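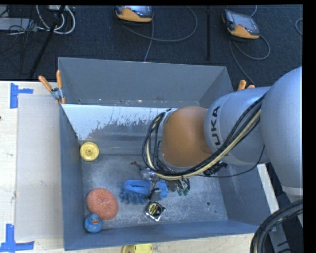

## Does a 90-day decluttering plan do anything?

My sister-in-law Etenesh swears by the Bidine method, so I paid for it. You get a workbook, 72 pages, and an email every morning telling you which drawer to feel bad about. The idea is that a house gets tidy if you sort it in tiny bits over 90 days. Maybe. I've read the same claim in magazines since college, and my hall closet looks the way it did then.

My main gripe is with the bins. By week two the workbook wants you to own 16 of them, all matching, and wouldn't you know it, there's a link to a store. I thought we were getting rid of stuff?

The "one year rule" bugs me too. If you haven't used it in a year, out it goes. Fine for sweaters. I haven't used the fire extinguisher in a year either.

I will give them the paper chapter. Keep tax records, toss appliance manuals you can find online, done in an afternoon. That part worked and I got a shelf back.

I'm on day 31 and the emails have started mentioning an advanced course. Etenesh has already signed up. I'm going to finish the kitchen and then see if I can cancel.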